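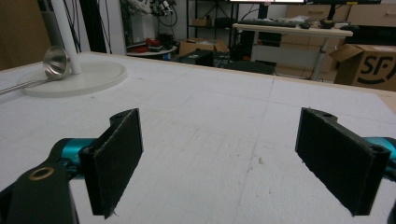

The gripper over the worktable, with the ladle by a white stand.

Mitali Majumder writes the planner at Nodutcombe, and she would like people to stop asking about the hardware. "The fingers open, the fingers close," she says. "Everything I've ever been paid for happens between those two."

Her current project, Sulia, picks grasps for long, thin things. Ladles are the favorite. "The bowl is shiny, so perception thinks it's several objects, or a hole." The first version proposed 200 grasps per ladle and ranked them — badly. The new one proposes 40 and takes almost five seconds. "I've been told that's slow. I've been told by people who wait seven minutes for a build."

Does she cook? "I own a ladle," she says. "I pick it up by the handle, and I couldn't tell you how I decide."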